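Trultside Tinkerers Help > Robots and Automation > Buying and Budgeting

Planning a budget for two small desktop arms — what am I forgetting?

Posted by slowservo

Hi all! I've been putting together a purchase plan for our evening robotics course and I'm way too excited to be trusted with a spreadsheet, so please poke holes in it. The course has 26 people signed up, working in shifts, and I want 2 arms so that one can be down for repairs without the whole evening stopping.

I have a quote from Igwe for 1,281 dollars. That covers both arms as printed parts with the servos, the controller boards, power supplies and a set of cables. It doesn't cover cameras, a computer, shipping or spares. We can print parts on our own machine, and I'm wondering if I should drop the printed parts from the quote and spend the difference on something better.

The job is simple on purpose. Small wooden cubes in red, blue and green, two of each color, and the arm has to pick them up and put them where you want them. I love this as a first task. You get picking, placing, lining things up, and everybody can tell from across the room if it's going well. What I can't work out is how much of the money belongs in the arm and how much in everything that goes with it. The order has to go in before July.

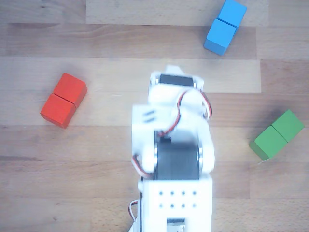

kerf_and_solder
Buy spare servos in the same order as the arms. Please don't leave them for later! I'd want one spare of every type used, and an extra of whatever is in the gripper and the shoulder. Those two get the hard life: the gripper gets told to close on something it can't squeeze any further, and the shoulder carries everything in front of it. A beginner group will stall a few gripper servos while learning, and that's fine if there's a replacement in the drawer.

On the printed parts, I'd print them yourselves if you have the printer time and someone who likes doing it. Fingers and brackets are what you'll be reprinting anyway, so you need the files and a profile that works. Count the filament, though, and count the failed prints. I forgot both on my first build and ended up borrowing from the laser cutter money.

Things I'd put on the list that aren't in your quote:

Spare servo cables in more than one length
A clamp or a base plate for each arm
Screws in every size the kit uses, by the bag
A power strip with a switch you can reach without leaning over the arm
Cable ties and sleeve
A box of extra cubes (they roll under everything)

None of it costs much by itself. Together it was more than I'd planned, and I'd plan for it next time.

pixelporridge
just get the Nultik one, its fine. mine came ready built and I had it moving the same night

slowservo
Thanks, both! pixelporridge, I did look at the Nultik and it's lovely, but half the fun for this group is putting the thing together, and two of them would eat the whole budget.

kerf_and_solder, I've redone the sheet with your list and it's so much better. I've moved the printed parts out of the quote and put filament in. I've also added a line for cameras, one per arm, plus a stand for each. I hadn't given that a thought until I started picturing the gripper over a pair of blocks, where a few millimeters decides if you get the cube or knock its neighbor. Now I want a view from the side as well as from overhead, and I'm trying to talk myself down to cheap webcams. 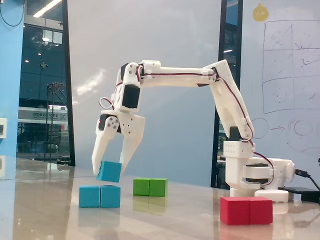 The sheet after changes

Arms: servos, boards and power supplies for two, no printed parts. Waiting on the new price from Igwe.
Printing: filament for two full sets plus one set of fingers and brackets.
Spares: as above, with two extra gripper servos.
Cameras: webcams and stands. Might borrow one to begin with.
Computer: none. We have a laptop that should cope.
Shipping: Molholm does pickup on Sunday, so maybe nothing.
Left over: a small reserve that I promise not to touch.

millrace
Good plan, I'd be glad to sit in on that course. Two additions from somebody who has bought the wrong thing a few times.

Ask Igwe if the servos in the new quote are all the same model. Some kits use a stronger one low down and a lighter one at the gripper, and they look alike in a bag. Your spares line depends on the answer. Label them the minute they arrive.

And try the laptop before you decide it costs zero. Driving the arm is light work. Running two cameras and recording everything at the same time is where our old one gave up — it dropped video whenever both were plugged into the same hub. A second hub fixed it for us, cheap enough that I'd add it now.

I'd also keep that reserve bigger than "small." By week three your group will have ideas, and you'll want to say yes to at least one of them. Post the new quote when it comes in!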